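Ralodel Neighbors Help Board
Police, Courts & Records

How do I get the body camera video of my own traffic stop?

Posted by Nilmini Gunawardena, 2021-08-28

Back in April I was pulled over on Cotstead Road by a Ralodel officer who said I rolled through the stop sign by the feed store. I don't think I did, but I'm willing to be educated. The ticket is paid and I'm not trying to reopen it. What bothers me is the second half of the stop, when another officer showed up and the two of them had me stand on the shoulder while they looked through my back seat. I never said they could. One of them seems to remember that I did.

I filed a complaint with the department. I got a polite letter saying the matter had been reviewed, the video had been reviewed, and the officers' conduct was found to be within policy. I would also like to review the video. I called the front desk and was told to "put in a records request." I asked how. I was told it was on the website. I went to the website, which has a very nice page about the mounted unit and a form for bicycle registration.

So, a few things I'd like to know from anybody who has done this:

Is there a form, or do I write a letter? Do I have to say why I want it? Can they charge me? And can they turn me down because there was a complaint, even though the complaint is closed and I'm the one who made it?

I have the ticket number and my copy of the letter. I don't have the second officer's name, as he didn't offer it and I was busy being nervous.

Please don't tell me to hire a lawyer. I've priced one, and I'd rather have a roof.

Arwel Skyrme
Longtime member

I went through this over a fender bender where the other driver's story improved every time he told it. I got my video in the end, so it can be done, though I aged.

There is a form. It lives under the city clerk, not under the police, in a menu called "Transparency," which I found by clicking on everything else first. You can skip it and write a plain letter or email. The clerk took my letter without complaint. What matters is that it says the words "public records request" somewhere near the top, so that it can't be mistaken for a general expression of feeling.

Put in as much as you can to help them find the thing:

The date and the time, as near as you can get it. The ticket has the time printed on it.
The location, with the nearest cross street.
The ticket number, and the incident number if it's different. Mine was different. The complaint letter may have it in the corner in tiny type.
Your name and plate number.
The name of the first officer. For the second, write "and any other officer present." You don't need his name. The dispatch log will show who was sent.

Ask for each item separately. I asked for "the video" and got one officer's camera, the one pointed mostly at a hedge. I had to write again for the other camera, the dash camera, and the radio traffic. If I'd listed all of them the first time I'd have saved myself a couple of stamps and a fair amount of muttering. 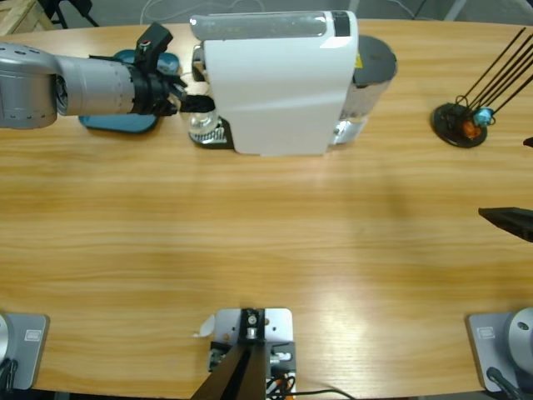

Once it's in, ask for a receipt with a tracking number, and write down who you spoke to every time you call. Our clerk's office has a habit of passing requests to the police records unit, which passes them to the city attorney, who passes them back to find out what they're about. With a tracking number you can at least learn which desk it's resting on.

On reasons: I didn't give one and wasn't asked. On money: they charged me for the disc and for staff time spent blurring a bystander and a license plate. It came to 23 dollars. You can ask for an estimate before they start, and you should, because I've heard of people getting a number that looked like a car payment. If they say it's going to be a lot, narrow it down. You only want the part from when the second officer pulls up, and asking for that stretch alone will cut down the blurring.

The complaint part I can't speak to. Mine was a bumper, and nobody had to be investigated over it except possibly the other driver.

Habibur Howlader

They never give it to you. My cousin asked Datstead PD and they told him it was "under review" and he is still waiting. It's all a racket. Just go to the council meeting and ask for it out loud during public comment, they hate that.

Also which stop sign? If it's the one by the feed store everybody rolls that. You can't even see it when the trees are out.

Sumaiya Bandara
Retired records clerk

I worked the records counter in another town in this state until I retired, so take this as the view from the other side of the glass. I'm not a lawyer, and Ralodel may have its own local habits.

Arwel's list is good. I'd add one thing, and I'd put it first: ask them in writing, today, to preserve the video. Departments don't keep everything forever. Routine footage gets wiped on a schedule, and a paid ticket for a stop sign is about as routine as it comes. A complaint normally puts a hold on the recording, but yours is closed, and once it's closed the clock may start again. Where I worked, it went 30 days after the closing letter unless somebody spoke up. I have no idea what your department does, and you don't want to find out by being late. One sentence will do: "Please retain all recordings of this incident until my request has been fully answered, including any appeal." Send it to the clerk and to the department both.

On whether they can refuse because of the complaint: while a complaint is open, many departments will say no, and they often have some ground for it. After it's closed that gets a lot harder to argue. What they may hold back is the internal file, meaning the interview notes and the supervisor's write-up. That's a personnel record in their eyes. The video isn't, even if somebody watched it for the review. I've seen the two get lumped together, sometimes by accident and sometimes by the kind of accident that happens on the same desk every month. So make two requests on two pieces of paper, one for the recordings and one for whatever you can get of the complaint file. Then a no on the second can't sit on top of the first.

If they deny it, they should do it in writing and say what rule they're relying on. A phone call saying "we can't release that" isn't a denial you can do much with. Thank the person kindly and ask for the letter. The letter should also tell you where to appeal and how long you have. Read that part twice, as the time can be short.

Two smaller matters. You're allowed to ask to come in and watch the video at the station instead of buying a copy. It's often free, and it tells you whether the copy is worth having. Bring a notepad. And do be pleasant to the clerk. I don't say so out of loyalty to the trade – well, a little. But the clerk didn't search your car, and I certainly walked a few requests down the hall by hand for people who had said good morning.

As for asking at the council meeting, Habibur, you can, and I've watched people do it. The mayor says "thank you, please see the clerk," and then you go see the clerk.

Comments

Nilmini Gunawardena: Thank you all. Preservation email sent to both places this morning. The clerk's office replied inside the hour, so I may owe them an apology for what I've been saying at dinner. The police have not replied. The incident number was indeed in the corner of the letter, in type I needed my mother's magnifying glass for.

Habibur Howlader: so was it the feed store one

Nilmini Gunawardena: It was the feed store one.

Arwel Skyrme: Ask for the dash camera too. It'll settle the stop sign, if you're sure you want it settled.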